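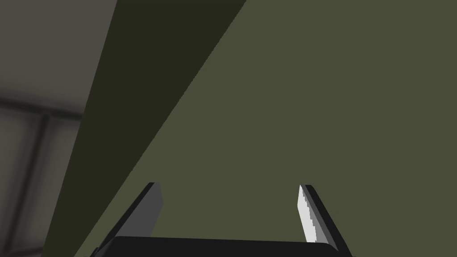
4.2 The wrist-view package

We tested Drireck as shipped, on the standard license, no paid support. The package is a simulator add-on: a two-finger gripper model, a wrist camera, and a set of ready-made approach tasks. Hindano sells a similar one but bundles it with their own planner, so a fair side by side was not possible and we leave it out here.

Setup first. Install took one afternoon, most of it spent on the license server. The manual lists 6 preset tasks. We used only the close-range one, fingers open, large flat surface ahead, as it is the hardest for a policy that sees through the wrist camera alone. Very little to go on at that distance. One flat color, maybe an edge.

Rendering is where we have the most complaints. Shadow borders on the finger pads come out stair-stepped at the default setting (see Figure 3), and the same goes for some long straight edges. Raising the shadow quality helped but cut speed to 70 percent of the default. Background blur is on by defualt and the switch is hard to find. 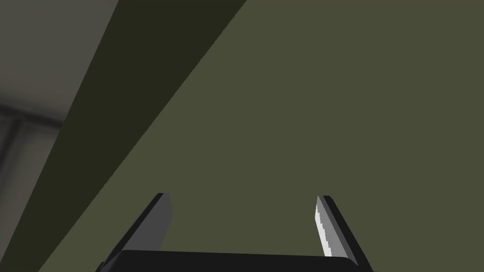 Figure 3. Wrist view in the close-range task, gripper open, default render settings.

Data. We recorded 2,356 episodes with the scripted approach controller, split by start pose. Of the held-out start poses we ran 100 with the trained policy, same seeds for every checkpoint. Results in Table 2. Failures were mostly late stops. Depth from a plain surface is weak and the policy seems to lean on the visible edge when there is one; we did not test this seperately.

Support: email only. Two questions sent, both answered by Urho Lindqvist at Drireck, one of them with a patched config file. The patch fixed a finger joint limit that was wrong in the release we had. Anyone on the older release should ask for it before recording anything.

Cost per seat is in the appendix, along with the settings for the Cervantes and Wallau task sets, which we loaded but did not run.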